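Skinusar issues safety notice and firmware fix for Prulleck two-arm handling cells

Uslow, 2/4/20

Skinusar has issued a safety notice to all users of its Prulleck two-arm handling cell after a fault in the grip release logic was confirmed at the company's Uslow test site. No one was hurt. The fault can cause one arm to keep its hold on an item after the controller has recorded the item as released. Users are asked to run affected cells at reduced speed until release 7 of the controller firmware has been installed.

The fault came to light during endurance trials on the handling of spectacles and spectacle cases, a task chosen by the test team for its mix of rigid, hinged and transparent parts. Cycle 549 of a planned run of 2,000 ended with a protective stop. The log showed that the right arm had been given a travel command while its fingers were still closed. The force limit on the left arm tripped first and both arms halted within the permitted time.
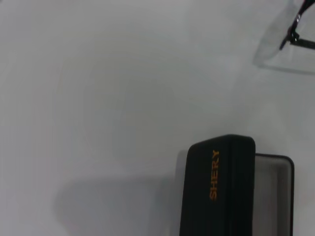 The trial task has four stages: locate the case, open the lid, place the spectacles in the tray and close the lid. Release errors matter most at the second and fourth stages, when one arm may be steadying an item that the other is about to move. If the controller believes that the steadying arm is free, it may plan a path that pulls the item, and anything in it, across the work surface.

Engineers traced the cause to a timing error between the finger position sensor and the arm controller. When the fingers open against a thin rim, the motor current drops briefly before the fingers have moved. Earlier firmware read this drop as a completed release. The new release waits for a position reading from each finger and compares the two before any travel command is accepted. The check adds 40 milliseconds to each release.

"The stop worked as designed, but the command that led to it should never have been sent," said Ho-yin Ho, head of product safety at Skinusar. "A protective stop is the last layer. We do not regard it as an acceptable way to detect an open or closed finger."

The same sequence of commands has since been repeated at Uslow with several thin-rimmed items. The fault was reproduced with release 6 and did not recur with release 7 under the same test conditions. 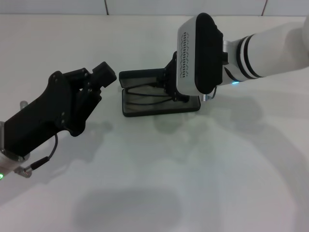 Two-arm handling trial with a shallow black tray, Uslow test site.

A second matter was found during the review. The wrist cameras take one picture at the end of each move, and the controller uses that picture to confirm where an item lies. If the picture is taken before the arm has settled, motion blur can leave the outline of a clear lens or a pale temple arm too weak to measure. Release 6 accepted such pictures without a quality check and fell back on the last known position.
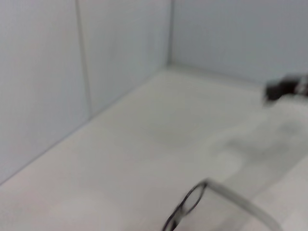 Release 7 rejects any wrist picture that falls below a set sharpness value and takes another once the arm is still. After three failed attempts the cell pauses and calls the operator. Skinusar does not class this second matter as a safety fault – the force limits are not affected by it – but the two corrections are supplied together and cannot be installed separately.

Chiu, which supplies the finger position sensors, has reviewed the findings and confirmed that the sensors performed within their specification. No change of parts is needed.

"Sites that handle only solid, opaque items should still install the update," said Itzel Beltrán, field service manager. "The release fault depends on the rim and the grip force, and both can change when a product line changes."

Action required by users

Reduce arm speed to the setup limit on all Prulleck two-arm cells running release 6 or earlier.
Keep guards closed during automatic operation and do not reach in to free an item while either arm is powered.
Install release 7 and run the finger check routine on both arms.
Record the result in the cell log and send a copy to Skinusar field service.

The update is free of charge. Sites without a network link will receive it on a memory card. Visits for users who want the work done by a service engineer will be completed by the end of June.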